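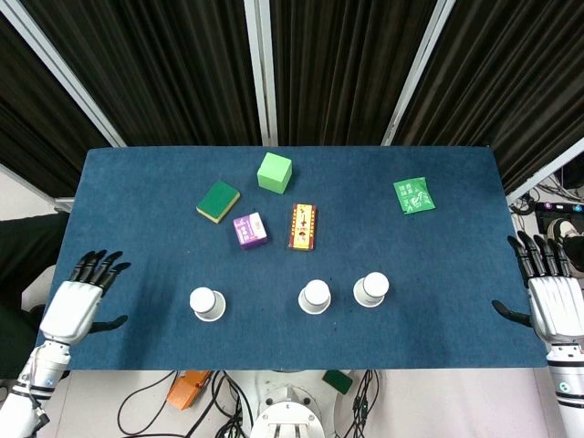

Sarnmont Shared Workshop
Two-arm build group, minutes of meeting, 2019-03-13

1. Last minutes
Accepted with one correction. The forearm covers were ordered from Costemer, not Preltora.

2. Hands
Both hands are mounted and the fingers open and close on command. The left thumb lags when the hand is palm down. Agreed to check the tendon tension before changing any code.

3. Table tests
The blue felt stays on the table. Paper cups will be placed upside down in a row near the robot, with the small items (sponge, foam cube, boxes, green sachet) behind them. The flat sachet is expected to be the hardest pick. Agreed to try each item 5 times per hand and write down every attempt, including the bad ones.

4. Cables
The loops on the floor by the base are a trip hazard. Two members will fit a cable cover. The bundle on the left forearm needs more slack at the elbow.

5. Money
Balance is $578. Agreed to buy a spare set of finger pads and to put off the new power supply until April.

6. Salem visit
The Salem group has asked to see the build. Agreed in principle, once item 4 is done.

7. Other business
Items that fall off the table should be picked up with the arms powered down. Bench key goes back on the hook.

Next meeting: in April, same room.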